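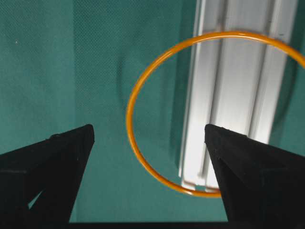
5 min read

Gramcombe Home Sewing List
Message 723
Subject: Re: Teal divider cloth, and hanging it from rings
From: Fotis Stefanou
Date: 2019-06-18

Jessie Swanson wrote:

> Hi all,
>
> I've finally picked a cloth for the divider between my sewing corner and the rest of the den. It's the Wilavia in teal, and I love it. The shop tells me the weave is tight enough that it won't need a lining, that it hangs straight off the bolt with no pressing, and that the color won't fade even in a sunny room. It comes 44 inches wide, so I'd be joining panels.
>
> For hanging I'm thinking of the thin rings from Brolier, in orange, because I want them to show against the teal. The package says they hold up to 6 pounds each. I don't want to sew a pocket for a rod. I was going to fold the top over once, put a few stitches through each ring and be done in an afternoon.
>
> Does anyone see a problem with this? My sister says grommets but I think grommets look like a shower.
>
> Jessie

Jessie,

I see a few problems, though the color isn't one of them. Orange on teal is fine. The thin orange ring hanging against that blue-green cloth shows up from clear across a room, and if that's the effect you want, I won't try to talk you into brass.

My doubts start with the shop. "Hangs straight off the bolt with no pressing" is something I've been told about every cloth I ever regretted. The teal up top has soft, uneven folds through the middle, and I wouldn't call that hanging straight. Maybe you like it that way. Plenty of people do, and a divider that looks like a wall panel can be a bit grim. But if what you have in your head is a smooth flat sheet, get the iron out before you hem anything, and then leave the cloth hanging overnight before you mark the bottom edge. I marked mine straight off the ironing board in February and had to do the whole hem again.

Then the fading. How would the shop know? Did they hang a piece in a window for a couple of summers? Ask them. You also can't judge it by looking at a cloth with folds in it, so don't let anybody show you a draped sample and point at it. That teal goes from a washed-out shade at the upper left to a deeper blue-green lower down, and I couldn't tell you whether any of that is in the dye. I'd guess light, but it's a guess. Cut two squares from the same end of the cloth, tape one inside the window, put the other in a drawer, and compare them flat on the same table in a month or so. If they won't give you enough to cut two squares, I'd wonder why.

About going without a lining: the weave does have a fine, regular look, with that little crosshatch to it. Regular is good. It doesn't tell you whether a lamp will show through. Hold a single layer up in front of the lamp you'll be using behind the divider, at night, with the rest of the lights off. If you can make out the shade, line it or learn to live with it. People on this list have strong feelings about lining, and I mostly think it's a way to sell you twice the yardage, but I did end up lining the one by my back door.

Now the rings. I don't believe six pounds. I'm not saying Brolier made the number up, only that I'd like to know how they pulled on it. A steady weight on a hook is one thing. A kid yanking the divider open is another, and so is a cat. And the ring is probably not what fails. What fails is your few stitches through a single fold, and after that the fold itself, where the thread saws through it. Fold it over twice, put a strip of twill tape inside, and sew the ring through all of it with doubled thread. It'll take longer than an afternoon.

I weighed my own divider on the mail scale before I hung it, one panel at a time, and each came to 700 grams with the tape in. That's about a pound and a half, so by the package one of your rings could carry a panel and be bored. I used a ring every hand's width anyway, and for a different reason: with too few of them the top edge sags in between, and the sag pulls those folds down through the cloth where you don't want them. If you want folds, put them where you want them. Pin them at the top with the cloth hanging, step back, look, and move the pins before you thread a needle.

One more thing about thin rings. Slide one along the rod you plan to use before you buy the whole set. Thin ones tip over and catch on a rod with a seam in it. Mine did. I ended up swapping the rod and keeping the rings, and the rod was the expensive part. Tan sells a plain one with no seam that has been all right so far, but I've only had it since winter and I don't recommend things I've had since winter.

As for grommets, your sister has a point about strength. You have a point about the shower. Grommets also can't be moved once you've cut the holes, so if you aren't sure of your spacing, and from your message I don't think you are, rings are the safer mistake.

What rod are you planning on, and how far across is the opening? You didn't give either one, and I wouldn't buy any cloth until you've measured it. When you do, measure at the top and again at the floor. Mine were different.

Fotis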